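Chapter 7
When the Grip Fails: Faults in Handling Soft and Filled Objects

After studying this chapter, the reader should be able to:
describe the difference between a slip fault and a crush fault;
explain why a force limit set for one object may be unsafe for another;
complete a fault record in the form used in this book.

7.1 An opening case

On August 21, 2020, a kitchen assistance arm under test at the Waweru laboratory closed on a full carton of milk and did not stop closing. The carton split along its side seam. Milk ran into the wrist joint, the position sensor gave a false reading, and the arm swung 30 centimetres to the left before Jussara Fontes, the operator on duty, pressed the stop button. There were no injuries. The arm was out of service until the following February.

The inquiry, led by Silvana Mendonça, found two causes. The force limit had been set at 50 newtons during earlier work with glass jars and had not been lowered. In addition, the controller treated any small movement of the object between the fingers as a slip, and answered each slip by gripping harder. A carton gives way under pressure, and the controller read this giving way as movement. The two causes fed one another, and the log shows 137 corrections before the stop.

7.2 Objects that change shape

A rigid object keeps its shape when held, and the width between the fingers tells the controller a good deal about the grip. Cartons, fruit peel and plastic bags offer no such help. The same carton also behaves differently when full, half full and empty. A safe limit must therefore be chosen for the object and its contents together. 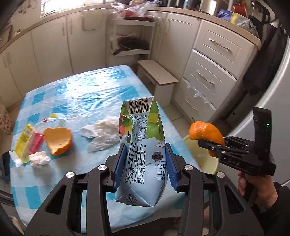 Figure 7.1 Two hand-held grippers in use at a kitchen table. The ribbed blue pads of one hold a milk carton; the other grips a curved piece of orange peel.

In the sections that follow, the term crush fault is used for any case in which the holding force damages the object, whether or not the contents escape. The term slip fault is kept for unintended movement of an object that is still whole. Both should be entered in the fault record, together with the force limit in use at the time.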